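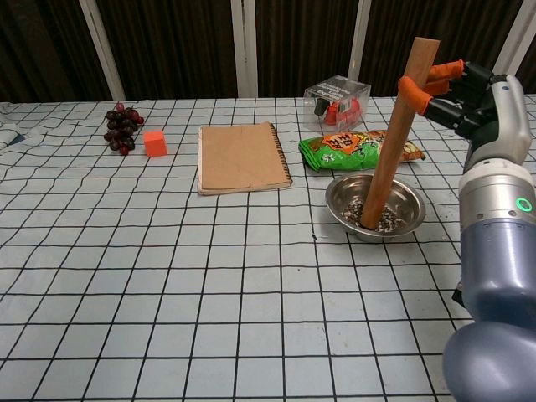
Collecting examples for a learning system is slow work, and the woman who runs the collection room at Vasen does not try to make it sound faster. Her team has recorded 1401 usable episodes since October, all of them short household tasks on tables. The one she gets asked about most is the pestle. The hand holds a wooden rod near the top, the tip goes down into a steel bowl of small seeds, and an operator moves it until the time is up. "People expect me to say something about the fingers," she says. "What I talk about is the seeds."

The seeds are a problem for the model because they never sit the same way twice. They are also a problem for the tablecloth. "You get a few on the cloth every time. We used to sweep them off between takes. Then we stopped, and the later data was better for it. A kitchen has crumbs."

Each operator works for two hours and then changes places with someone else. The limit came from the recordings. Near the end of a long shift, she says, the movements got short and hurried, and the policy trained on them was hurried too. "It copies what it gets. If you were bored, it's going to look bored."

Vasen does the collecting, and the training is done by Droton, a smaller company in the same building. The two groups meet every week to go over failures. She describes the meetings as polite but long. Droton wants more variety and her people want clearer instructions. "They'll write 'vary the background.' Vary it how? Move the grapes? Put a snack bag behind the bowl? We do both of those now, but it took a month of asking."

The objects that have no part in the task are chosen from a shelf before each session. The operator is not supposed to arrange them neatly. A notebook may lie in the middle of the table for one run and be gone for the next.

About eight percent of what they record is thrown out, and I ask what usually goes wrong. She says the most common reason is a label that doesn't match the action. "The label says stir and the person is pressing down. To you or me that's nothing. For training it's two different things." Dropped tools are kept if the operator picks them up again. She had to argue for that. Her view is that a system that has only seen things go well has no idea what to do after a slip.

The next set is called Amin and will cover 10 tasks, most of them needing some force. Grinding is on the list, and so is opening jars. She expects the jars to take the longest.

I ask whether she would let the arm work in her own kitchen. "For the seeds, sure," she says. "I'd still be the one sweeping the floor."

Recent interviews
Brutenano on building smaller grippers
Why Droton retrains every week
Labeling by hand: a day with the annotators
What makes a good teleoperator?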